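4.2 Close-range correction

I'll be upfront about how I got here. My first planner had no close-range step at all. It took one pose estimate from the fixed camera, drove the gripper to it and closed, and I was pretty pleased with that until I went through the logs. Most of the misses were small sideways errors, the kind a person would fix without even noticing — and the planner had no way to fix them, having already stopped looking.

So in Firix the reach is split in 2. The fixed camera gives a rough block position and the arm goes to a point above it. From there the wrist camera takes over, and a small network predicts a correction in the gripper's own coordinates. We keep applying corrections until 5 in a row agree, and only then are the fingers allowed to close. Pierina Rizzi wanted a learned stopping rule here (we argued about it for most of January!), but the simple counter was easier to debug and I'm fond of things I can debug.

The annoying part is that the wrist camera always has the gripper in view. Our early network happily learned the linkage position and paid very little attention to the block. What helped was training with the finger opening fed in as a separate number, plus random brightness changes over the wood, where the arm's own shadow had been throwing us off. We trained on 400 reaches and held out 48, all with one block and one bowl. Figure 4 has the fixed view and the wrist view together. 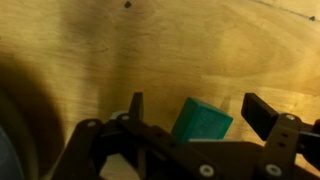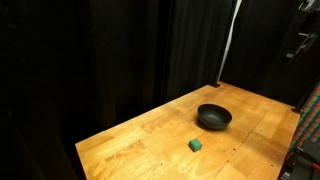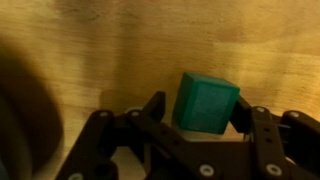 Figure 4. The green block task, from the wrist camera and the fixed camera.

I should say something about timing too. The two cameras don't share a clock, and Ryota Wada spent ages chasing what looked like a control bug before we found stale images in the queue. Now the controller drops any image older than the last joint reading and simply waits for the next one. It's a slower reach, but the overshoot we used to get near the block went away. The same check runs in the Pastley simulator, so the timing code is shared between both setups. Placing uses the fixed camera only, and I get to that in Section 4.3.

Comments (3)

Adelmo Rinaldi
Did you try masking out the gripper pixels? We did that at Stesidstead and it was a mess whenever the fingers moved.

Lucienne Mallet
Yes, same mess here! Feeding in the opening worked better for us.

Aldo Marras
Is the agreement threshold fixed, or does it shrink as you get closer?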